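Odstead Community Workshop: Table Hire FAQ

Tables can be borrowed for parties, sales and classes. Last updated 2 September 2019. 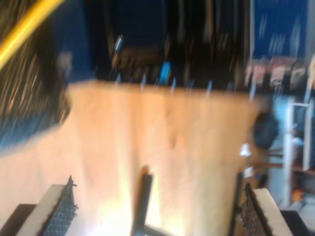 How many tables can I borrow?
Up to 19 per booking. If you need more, write to Elsie Penrose and she will check the calendar.

How much weight will one hold?
The folding tables are rated for 300 pounds, spread evenly. Please don't stand or sit on them.

Is there a deposit?
Yes, one per booking. We return it when the tables come back clean. Tape marks count as not clean — use clips for tablecloths.

Do you deliver?
No. Pick up from Room 301 between 9 and 4. A full-size table fits in most minivans with the back seats down.

What if I return them late?
You lose half the deposit after one day and all of it after three. Call the desk at extension 508 if you are running behind.

Can I book for next year?
Bookings for spring open in February. Regular groups get no priority.

Who do I tell about a damaged table?
Munther Aoun. Leave it folded by the door with a note on it.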